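Bedroom Textiles and Everyday Storage: Project Report

Introduction

Our project looked at how clothes and bedding are kept in a small shared house, and whether a simple routine would keep knitwear off the beds. The house is on a side street behind the Tridton bus depot and is rented by students in the textile care program. We picked bedrooms because that is where most of the mess was. The kitchen had already been done by another group in December.

The assignment asked for a problem, a method, a cost and a result. The budget limit was $600 for the whole house. We were also asked to change nothing that belonged to the landlord, so the beds, headboards and wardrobes all stayed where they were.

The problem

Sweaters do not go back into the wardrobe after one wearing. They are not dirty enough for the laundry and people do not want to put them in with clean clothes. In our survey of the house this was the most common answer given for why a sweater was on a bed or a chair. The second was that the hangers stretch the shoulders, and two of the tenants had lost a good sweater that way.

The bed is the largest flat surface in the room, so it gets used. The bedding then has to be cleared every night, and the knitwear is moved to a chair or the floor and back again in the morning.
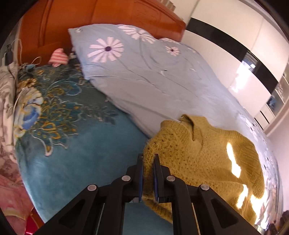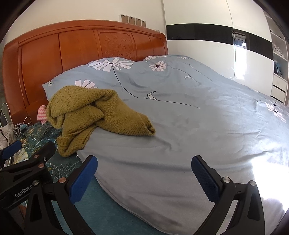 By Arnulfo Pacheco
Textile Care and Home Management, Second Year
Submitted March 5, 2018

The bedding in the upstairs room has a daisy print on a pale blue ground, and both sweaters in the pictures are knits, one mustard yellow and one olive green. Knits like these should be folded. A hanger pulls the weight of the garment onto two points, and a chunky or open stitch gives way faster than a fine one.

Sunlight was something we had not planned to study. Bright light falls across the bed in both pictures. Dyed yarn left in strong light every day will fade unevenly, and a folded sweater can end up with a pale stripe along the fold. We added a line to the routine about keeping wool away from the window side of the room.

Method

We tried the routine for 7 weeks. Each tenant was given one open shelf for knitwear that had been worn but was not ready to wash. The rules were kept short and taped inside the wardrobe door:

Shake the sweater out and lay it flat, front side down.
Fold the sleeves across the back.
Fold up from the hem, once for a heavy knit and twice for a light one.
Put it on the open shelf, away from the window.
Wash after four wearings or when it needs it.

Beds were to be made before leaving the house, with pillows at the headboard and the duvet pulled straight. Extra blankets were to be folded at the foot or put away.

Materials and cost

The shelves were the Ula model from Turkero, bought used. We also bought cotton storage bags for the off season and a gentle wool wash sold under the name Çınar. One shelf came with a bent bracket and had to be exchanged, and we lost several days to that. The full cost stayed under the limit, with enough left over for a second set of bags.

Results

The shelves were used most in the first three weeks. After that it depended on the person. Tenants whose shelf was beside the door kept using it. Tenants whose shelf was on the far side of the bed mostly went back to the old habit, and we think the position of the shelf mattered more than the written rules.

Bed making improved and stayed improved. The folding steps were followed for heavy sweaters and often skipped for light ones.

If we did the project again we would put every shelf next to the door and drop the fourth wearing rule, which was hard to keep track of. We would also ask the tenants to help write the routine. The survey form and the cost sheet are attached as Appendix A and Appendix B.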